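Notes on teleoperated demos in the simulator

I spent most of Saturday redoing the demonstration set for the Kurholm tasks, and since I keep forgetting what I changed, it goes here.

The setup is the usual one. A single arm in simulation, driven from a handheld controller, with the gripper on the trigger. Controller motion is read at 60 Hz and turned into small pose changes for the end of the arm. A clutch button freezes the arm so I can move my hand back to a comfortable place. The old set had 103 demos. I replayed all of them and kept the ones that still reached the goal, which was fewer than I wanted.

The failures came mostly from clutching. When I let go of the button while my hand was still moving, the first command after it was a jump. The controller in the simulator smoothed it over, so I never noticed while driving. The recorded action was still the jump, though, and the policy learned to copy it. Forough Soltani had the same problem in her Wivent branch last March and fixed it by zeroing the first 3 commands after each release. I took her patch as is.

Second problem: idle time. I tend to hover before a grasp and think. In a long episode that can be a third of the steps, all with near-zero action, and the trained policy hovers too, sometimes forever. I now trim any still stretch before training, except right around gripper open and close, where the pause is part of the task. Episodes are capped at 900 steps. If I haven't finished by then I throw the run away and start over.

Third, camera views. I had been driving from a free camera that I could orbit, while the policy only gets the fixed views. That let me thread the gripper between objects using information the policy never has. I now drive from the fixed views only. It is slower and my grasps are uglier, but the success rate on the Bremer layouts went up, so I'm leaving it that way.

Still open: the depth of the approach is hard to judge from one view, and I overshoot downward more than I'd like. Ruggiero has a scripted descent that takes over near the surface. I haven't decided whether mixing scripted and human motion in one episode is a good idea. I'll try it on the simple pick task first. 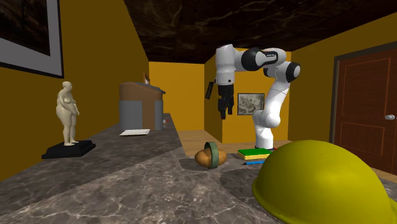 Why record demos by remote control when a script could produce them?

A script works well when the object and the grasp are known ahead of time. With odd shapes and changing layouts, writing the script takes longer than driving the arm, and a person's corrections along the way give the policy examples of how to get back on track.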